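Hofstetter preheater on a rental 172, worth it?

vhuttunen
Our club is looking at the Hofstetter engine preheater for the two 172s before November. The dealer says 80 minutes from cold soak to ready and that it "adds years" to the cylinders. I asked years compared to what and got a brochure. Anybody here own one and have numbers that didn't come from the people selling it?

flilska_kid
Had one for two winters. Starts fine. No idea about the years. Airplane still needed a cylinder last spring, so make of that what you want.

K. Chmielewska
One cylinder on one airplane tells you nothing either way. What's the time on it? Was it ever started cold before you bought it? I've read every preheater thread on this board and never seen a single one with oil temp, outside air temp and time plugged in, all three.

gmarti
I'll defend them a little. I fly out of Skudine, it gets properly cold, and an engine that catches on the second blade is worth money to me. Battery lasts longer too.

K. Chmielewska
Second blade, sure. That's the battery and the primer. "Adds years" is a different claim and it's the one on the price tag.

vhuttunen
Gertraud, do you leave it on all week or switch it on the night before? Dealer says all week is fine. Our mechanic says that's how you get condensation in the case and rust on the cam.

gmarti
Night before. Plug it in when I lock up, cowl plugs in, blanket over the nose. Never left it on all week, so I can't tell you what happens.

BDanzer
A&P here. Your mechanic isn't crazy but it's not settled. If you heat only the sump and leave the top end cold, moisture can end up where you don't want it. If the whole engine is warm under a good blanket I worry less. What I don't buy is anybody giving you one number for time. 80 minutes at what temperature, with what wind through the hangar door?

flilska_kid
So what do you tell customers?

BDanzer
Buy the cheap one, buy a good blanket, fly the airplane more. They don't like the third part.

gmarti
On blankets, I stopped using the quilted Givisa one. Velcro gave up. Old towels in the cowl inlets do nearly as well for me, and I keep a pile of them for wiping down the windshield anyway.
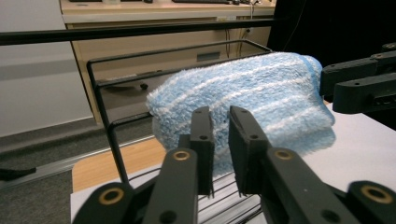 Blue and white striped towel, on the rack.
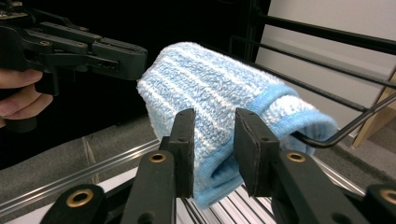
K. Chmielewska
"Nearly as well" measured how?

gmarti
By me, with my hand on the cowl, Ksawery. You can have it for free.

BDanzer
Please put a red streamer on anything you stuff in an inlet. I mean it. A plain towel pushed in deep doesn't show on a walkaround in the dark.

gmarti
Fair. They're tied to the prop with orange line but I'll add streamers.

vhuttunen
Back to the heater. I called the dealer again. The 80 minutes was on a test stand, indoors, no prop on. He didn't see why that mattered.

K. Chmielewska
There you go.

flilska_kid
You guys would argue with a thermometer. It's a heater, it makes the engine warm.

vhuttunen
Nobody's saying it doesn't. I'm the one who has to stand up and ask the members for the money, and I'd like to not repeat something I can't back up. We have one engine with 50 hours on it and one close to overhaul, so I'm leaning toward one unit, on the newer engine, with a cheap probe on the oil cooler line. I'll write down temps all winter and post them.

BDanzer
Put a second probe on a rear cylinder. The sump number will flatter it.

vhuttunen
OK, two probes.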